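Keeping the hanger cell honest
Inside the weekly service at Flusent's garment-handling site in Jellitden

The hanger cell at Jellitden does one job. It lifts clothes hangers off a rail, carries them across and hooks them on again. It had made 3,709 lifts by the end of April, and the people who look after it would like you to know how many of those depended on a hex key.

Every Wednesday the cell is stopped for its service. The arm goes to its park position, the drive power is locked off and the gripper gets wiped down with a dry cloth. Lint is the main enemy. It works its way into the pivots and sits there, and after a while the fingers close a fraction late.

Next come the link screws. Each is marked with a dab of paint when it is torqued, so a screw that has crept shows up as a broken line. Any that have moved are taken out, cleaned and refitted with fresh thread lock. The pads are checked with a feeler gauge and swapped in pairs - a new pad opposite a worn one will twist a hanger every time. The last set managed 1,173 lifts before it was changed.

The wrist camera takes longer. Its bracket was made by Dronda, a small machine shop nearby, and it holds well, but a knock against the rail can still shift it. The check takes 11 minutes. The arm visits a set of taught points along the rail and the software compares where the hook should be with where the camera finds it. If the error is over 8 millimetres, the whole calibration is run again.

After that the power goes back on and the cell is tried on real hangers, at low speed. The engineer watches the neck of the hanger. The grip has to be square there, or the hook will swing as it comes away from the rail.
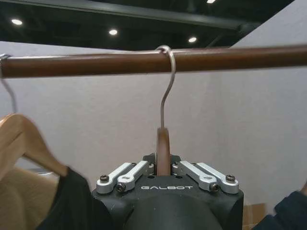
The gripper closed on the neck of a wooden hanger, with its hook over the rail.

Thin wire hooks are the hardest to deal with because they turn in the neck. Flusent's answer, worked out with the integrator Cheung, was a slower lift and a short pause at the top. It costs a little time on each cycle.

Results go in a paper logbook kept by the controller, and the spare pads live in the drawer underneath. The next job on the list is a brush for the pivots, so the lint can be cleared without taking the links apart.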